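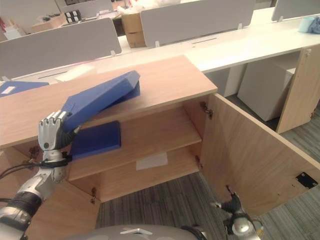 Aliki Mavromatis

July · 14 comments · 31 shares

We use cookies to keep this site running. Accept / Manage

Questions about the Skanmont cupboard work

I get a lot of email about the folder-and-cupboard task, and most of it asks the same handful of things, so I've put my replies in one place. If yours isn't covered, stick it in the comments and I'll get to it (slowly, sorry!).

What is the robot meant to be doing?

Office tidying, more or less. It has two arms, two proper hands and a cupboard with shelves, and it has to handle folders and box files on those shelves without bashing the doors. Chunky blue files are lovely to work with for about a minute and then you find out how much they like to tip when you hold them by one end.

How did you teach it?

By showing it. Rhona Lamont and I recorded 389 demonstrations between us, with one of us steering the arms remotely each time, and then trained a policy called Bae on the lot. Bae takes in the head camera view plus the joint positions and puts out a short run of arm and finger movements, then looks again and makes a new plan. There's no map of the cupboard in there and no 3D model of a folder.

Why only 389?

We'd planned on 600! Then we had a look at the curves, saw that the last batch had hardly moved anything, and spent the leftover time on recording recoveries instead: bad grips, a file that's slid sideways, a hand that's come in too low. I'd do that much earlier if I were starting again.

Why use the head camera? Wouldn't a fixed one be easier?

Easier to calibrate, yes. But when the robot leans over the cupboard it sees the shelf, both its hands, the carpet and a fair bit of its own legs, and I was worried all that clutter would confuse the policy. Rhona bet me it wouldn't matter and she was right. We tried masking the body out and the results got slightly worse, so I suspect Bae uses the arms and legs as a sort of ruler.

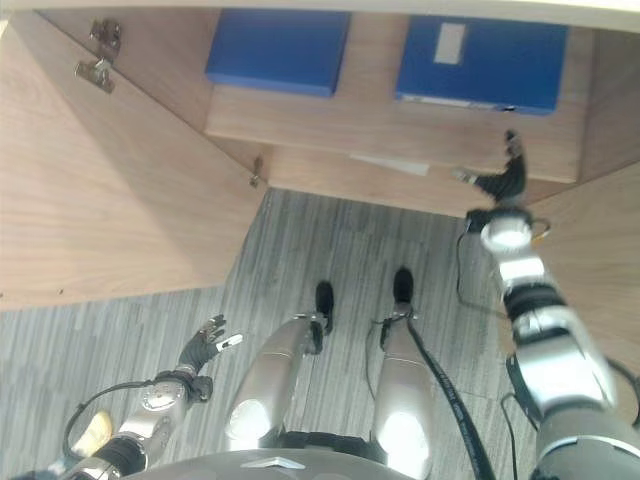 The lower shelf is still the hard one, I'm afraid. The wrists have to come in at an awkward angle and the fingers have very little room, so we get more clumsy approaches there than on the shelf above.

Is the code out?

The training code is, under the name Umport. The Gelteck version (our older planner, which we used as the baseline) needs a clean-up before I'd let anyone near it.

Does it open the doors itself?

Not in this study. Doors were open at the start of every run. Rhona is working on handles next, so please pester her and leave me to my folders.

Get new posts by email: Subscribe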